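Will a robot ever clear my kitchen counter?

I have been reading about household robots since March, mostly late at night with a bowl of cereal, and mostly because I hate clearing up the kitchen. Cooking I like. Even washing up is fine if there's music on. But the putting away, the endless picking up of one thing and carrying it four feet to where it lives, that I would hand over to a machine tomorrow. So I keep checking in on whether there's a machine that wants it.

My brother-in-law sent me a link to a talk from a small company called Prilell, and that's what set me off again. They make an arm that bolts to the end of a counter. It can load a dishwasher, sort of, if the plates are the plates it knows. In the talk it did 22 items and dropped two, and the speaker was really cheerful about it, which I liked. He also said it took 14 minutes. I timed myself that evening with the same sort of load and came in at under four, and I stopped in the middle to answer the phone!

Still, I don't want to be the person who sneers at this stuff. I remember when robot vacuums got stuck on every rug in the house, and now my mom has one that she talks to. These things creep up on you.
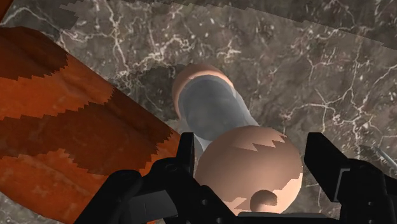 What I really want to know is when one of them can deal with the odd-shaped junk that ends up on my counter. Plates are easy to love if you're an engineer, they're flat and they match. My counter has a honey dipper on it, and a pepper grinder, and one of those squeezy bottles with the wide top. A lot of the practice happens in simulation now, so you get a computer-drawn marble counter with veins all over it and a black gripper with its two fingers open on either side of a big peach-colored ball, and the ball seems to be one end of a see-through gray bottle sort of thing. I looked at that for ages trying to decide where I'd grab it. By the ball? It's fat and round, and I'd worry about it squirting out like a wet bar of soap. By the gray middle? Maybe, but then you have to come at it from the side, and there's a big stripy orange lump over on the left to stay clear of. I'd do it with one hand while looking for my glasses. I have no idea how I'd explain it to somebody, and I guess that's the whole problem in a nutshell.

A reader (hi!) who works at a parts warehouse wrote to me after my last post on this. Her place has a picking system called Lotlow, and she says it's wonderful with boxes and hopeless with anything in a bag. They keep a person at the end of the line for the bags. There are 302 different parts on her aisle and the machine is trusted with maybe half of them, and every few weeks it gets let loose on a few more. She doesn't hate it. She says her shoulders feel better than they have in years, and she'd like it to learn bags before she retires, please.

I thought about that a lot. On a shop floor you can give the machine the boring half and keep a person for the rest, and everybody goes home less sore. In my kitchen the boring half isn't a separate half. It's all mixed up together, the mugs in with the mail and the batteries and the half lemon in its little dish. If a robot put away all my plates and left me the lemon and the batteries, I'd still be standing there at nine at night, only with a robot watching.

There's a counter gadget called the Omar that I keep seeing ads for. As far as I can tell it wipes. You have to clear the counter first and then it wipes the counter, and I'm sorry, but the wiping is the good bit! That's my reward!

So for now my system is a big basket. Anything I can't face goes in the basket, and I empty it when I can't find my keys. I've had six months of this and have emptied it maybe twice. If anybody out there has tried one of the arm things at home, a real home with crumbs and kids in it, please leave a comment and tell me how it does with lids. I have so many questions about lids.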